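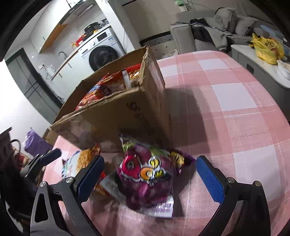

*Purple candy bag between the blue pads, more snacks waiting in the box.*

## Textured pads or smooth ones for crinkly snack bags?

Posted 31 May 2020 · 1,767 views · tags: grippers, fingertips, thin film

**User**

I have two sets of fingertips for a hand-held gripper with linkage fingers: the textured blue ones in the photo, and a smooth silicone set from Bistex that cost more and arrived in a much nicer box. The job is moving snack bags from a table into a cardboard box and out again. A toddler could do it, and would, with enthusiasm.

I ran 12 picks with each set on the same shiny bags. The textured pads dropped fewer, but when they do grab, they sometimes take a pinch of film and nothing else, so the bag swings like a pendulum and catches on the rim of the box. The smooth ones hold beautifully right up to the moment they don't.

What I want to know:

- Is this a pad problem, or am I closing in the wrong place?
- Would a softer backing behind the textured pad help?
- Has anyone compared the two on glossy bags and kept notes? The Bistex sheet only talks about glass and "smooth consumer goods," and my goods are wrinkled.

The wrist camera is staying where it is. I've moved it enough times already and the screws have opinions.

---

**Hutsuliak**

You're closing in the wrong place. Pads get the blame because pads are easy to order.

A pillow bag has a lump of product and a lot of air, and the lump goes wherever it likes. If you squeeze where there's only air, you get your pendulum. Come in lower, almost brushing the tablecloth, with one pad on each side of the lump, and close slowly enough for the contents to settle before you lift. Then lift straight up a little and stop. If the bag sags to one side, put it down and try again while it's still over the table.

On backing: I put 2 mm of soft foam behind textured pads and it helped with exactly this kind of bag. It also made the fingertips lean outward under load, so small hard things got worse. I keep both sets and swap, and I complain every time I swap.

Smooth silicone is fine until it picks up dust or crumbs. Wipe it with a damp cloth and test again before you write it off. Also, 12 picks a side is enough to start an argument and not enough to finish one. Shuffle the order of the bags too — if every pad meets them in the same sequence, the last bags are always the most mangled.

---

**Sendon**

just use suction

---

**Hutsuliak**

On a crumpled bag? The cup will leak along every wrinkle. You can get away with it using a very soft bellows cup and a lot of airflow, but then it's a different tool and a much louder kitchen.

---

**Sendon**

worked for me on 700 g rice bags. they were pretty flat though

---

**User**

Went in lower and slower with the textured pads. Much less swinging. Foam is ordered, and the Bistex pads are drying on a paper towel while I reconsider their future.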